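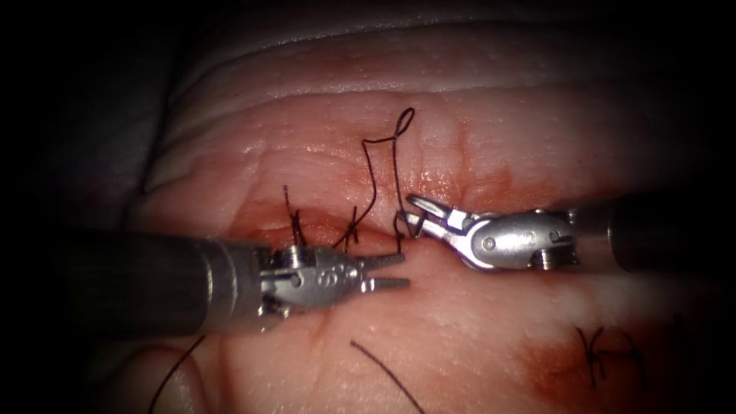 Trekville, April

4. Setting up the suture thread tracker

Do section 3 first (arm registration). If the two arms don't agree on where the wound line is, nothing in this section will work right.

4.1 Before you start
Anghel planner running, both arms in HOLD. Scope warmed up. Wostero console open on the Perception tab. Log level at 2, higher than that slows the viewer down a lot.

4.2 Load the model
1. Perception > Models > Load. Pick thread_dark. The light one is for undyed suture only.
2. Wait for the green dot. First load is slow, let it finish.
3. Set input rate to 90. Leave the buffer at 300.
4. Click Apply. Not Save – Save writes over the site defaults.

4.3 Mark the tissue
1. Freeze the view.
2. Draw the wound line left to right, one click at each bend. Double click to end.
3. Paint out the dark border with the mask brush. The tracker reads dark edges as thread otherwise.
4. Unfreeze.

Note: red staining is ok. If the overlay flickers over a dark stain, drop Contrast Floor one notch and try again.

4.4 Pick the live strand
1. Click the thread right where it leaves the gripping jaws. Here that's the right instrument, left one is open and holding nothing.
2. Check the overlay follows the thread up the loop, thru the small coil at the top and back down to the wound. Sharp kinks are where it jumps. If it cuts a corner, add a pin at the bend.
3. Tied knots with cut tails – right click, Mark as Finished. Do every one, incuding the X-shaped knot off in the red patch at lower right.
4. Loose lengths lying flat below the wound: right click, Ignore.

CAUTION: Skip step 3 and the planner may try to grab a cut tail. Keep a hand on the stop pedal till all knots show gray.

4.5 Jaw clearance
1. Open Rernier (Tools menu).
2. Turn on Tip Guard for both arms. When the tips are close over the wound like this it has to be on.
3. Run Dry Plan. Arms don't move, you only get the path drawn on screen.
4. Path crosses the loop? Go back to 4.4 and add pins. Path clear, press Accept.

CAUTION: Don't use Accept All. It takes the regrasp step too, and that one needs its own check.

4.6 Messages
E410 – strand lost. Usually glare off a moist spot. Turn the light down, click the strand again.
"Two ends found" – you missed a loose piece. Ignore it as in 4.4.
"No jaw contact" – wrong arm picked. Switch arm in the drop down and re-click.

If E410 keeps comming back after a re-click, reload the model (4.2). Pins are lost on reload, finished knots are kept.

Next: section 5, Regrasp and pull-through.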